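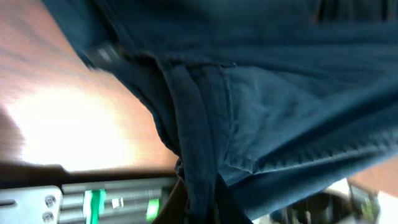 Clirno has bought Dinlow, and the ferry is staying in

The bidding on Dinlow ended Thursday night with Clirno paying more than it wanted to for a script in which very little happens until page 93. We have read it. Page 93 is worth the wait, and we suspect a development executive is already writing a memo asking whether it could be page 22.

For those who missed the earlier rounds of this: Dinlow is an original screenplay, written on spec, about a customs inspector on a small island who is given one winter to shut down the only ferry. Her bosses on the mainland think it is smuggling something. It is smuggling something. The trouble is that everyone aboard is related to everyone else, the inspector rents a room from the captain's aunt, and the contraband is so dull that she spends most of the second act trying to work out why anyone would bother. The answer is good and we won't spoil it. It involves butter.

The script went out to buyers in March under a different title, which was terrible, and came back with the usual notes. Too quiet. Could the inspector be a former Marine. Could the island be nearer something. One company loved it and wanted to know if the ferry could be a train, as they had access to a train. The writer declined, put it in a drawer and went off to do a rewrite on a movie about competitive barbecue, and that was supposed to be that.

Then Gullov came out. You will remember we were not kind to Gullov in these pages. We called it "two hours of a man looking at a harbor," and we stand by that, although we now concede it is two hours a lot of people wanted to spend. It opened on 22 screens, got to 2,039 by its sixth weekend, and is still hanging on in places where the holiday movies have already moved into the big rooms. Every company in town went back through its drawers looking for boats.

Dinlow had a boat. Within a week it had four bidders, including the train people, who had apparently sold the train.

What Clirno gets for its money

Clirno has the rights and a first draft. It does not have a director, a star or a start date, whatever you may have read elsewhere. The trade chatter linking a certain Oscar winner to the inspector comes, as far as we can tell, from her having been seen at lunch with somebody who works on the same floor. People do eat lunch.

The company says it wants cameras rolling by next winter, and for once the weather will hold them to it. The story needs ice in the harbor. You can fake snow, and these days you can fake a tiger, but the people who made Gullov tried to fake harbor ice in a tank for the final scene and ended up cutting around it. If you have ever wondered why that movie finishes on a close-up of a thermos, there you are.

As for what this does to Clirno, the company has spent six years making movies with the word "protocol" in the title. Some of them were fun. The third one had that chase through the carpet warehouse. But the last two lost money in a way that could not be blamed on the weather or the playoffs, and the new people running the place have been saying since they got there that they want to make things their own parents might go to see. Dinlow is the first time they have written a check to match the speech.

The worry, naturally, is that they'll get nervous. A quiet script is a very attractive thing to own and a fairly frightening thing to shoot, and somewhere between the two a helicopter tends to turn up. We are told the contract gives the writer two passes before anyone else can be brought in. Two passes is decent. It is also the number the writer of Zapata had, and look at Zapata.

A word about Zapata

We bring it up partly to be mean and partly for comparison. Zapata, if you skipped it (you skipped it), began life as a small comedy about a family that runs a bus company and can't agree on the color of the buses. It was one of the most enjoyable scripts we read that year. By the time it got to theaters it had a kidnapping, a dance number and a talking GPS unit, and the buses were gray in all but one scene. You could feel the original movie in there now and then – the argument over breakfast is untouched, and so is the bit with the paint chart – but mostly it was like visiting a house you used to live in and finding a hot tub in the kitchen.

Nothing about that was anyone's plan. Each change was somebody sensible solving last Tuesday's problem. The kidnapping came in to fix the second act. The dance number came in to make people feel better about the kidnapping. We have never had a satisfactory explanation of the GPS.

So when Clirno says it loves Dinlow "exactly as it is," a phrase that appears twice in a very short press release, we'd like to believe it. We also keep a list of movies that were loved exactly as they were, and it's a long list, and most of them have a hot tub.

Who should play the inspector

You wrote in about this in quantity after the first item ran, and we thank you, even the reader who proposed himself. The suggestions fell into two camps. One wants a big name going plain, with bad hair and a parka, in time for awards season. The other wants somebody unknown, ideally from an actual island. We lean toward the second camp, mainly on account of the aunt's kitchen scenes, where the inspector has to be ignored by seven people at a table. It is hard to ignore a movie star. Extras can't do it. They look up.

The captain is a tougher part than it seems. He has maybe 40 lines, nearly all of them about tides, and he has to be guilty in every one. Please send us your captains. No more than one each, and no, it does not have to be the guy from Gullov, who has looked at enough harbors and has earned a movie set indoors.

Also in the mail

Several of you asked whether the original title will ever be made public. It won't be by us. We will say that it was a pun, that it was about butter, and that it gave away page 93.

Two readers objected to our saying that original scripts never sell anymore. Fair enough. This one did, and it needed only a freak hit, four bidders and nine months in a drawer.

One correction. Our last issue said the Gullov sequel had been announced. What was announced was that a sequel was being discussed, and what was being discussed, according to a person in the room, was whether to announce it. We regret getting ahead of them. It isn't easy to do.

The Dinlow deal should close before the holidays. After that, expect silence until spring, then a director, then a different director. We'll let you know when there's a ferry.

Issue dated 6 December 2025. Replies to this address reach a human being, though not quickly.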